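Lukgate Tabletop Notes – read me first

Hi, and thanks for downloading. I put Lukgate together because I kept losing track of what was sitting on my bench tables, and I figured somebody else might get some use out of the lists. It's all small everyday stuff: cups, bowls, racks, cloths, trays, lamps.

What you get

There are 3 folders. Pastine has the tabletop pictures, Junent has my plain text notes to go with them, and Munteanu is the odds and ends I haven't sorted yet (sorry, it's a bit of a dog's breakfast).

Naming things

I went with the words I'd use at home. A cloth is a cloth until it's clearly a towel. Colours are whatever I'd call them out loud, so teal and green get muddled now and then – if you need proper colour values, you'll have to sample them yourself. Drinks and other liquids just go down by colour, as I don't like guessing what's in a glass.

Trays are my favourite part, and the fussiest! Clear plastic on a brown table is a pain to label, so I note the tray first and then whatever is on top of it.
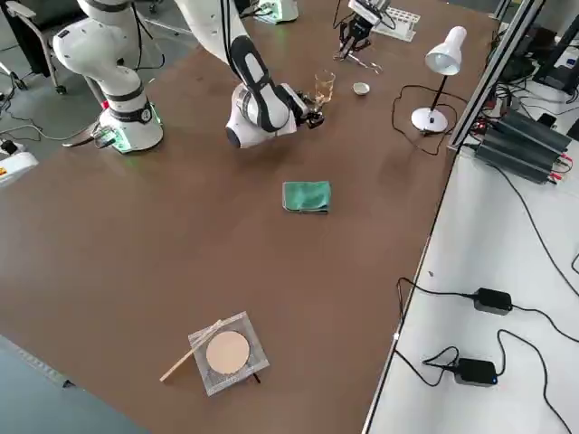 Cords get their own line too, even when they only belong to a lamp. I left them out of version 4 and regretted it, so they came back in version 5.

Still to do: the Munteanu folder, and a spelling check on the bowls list.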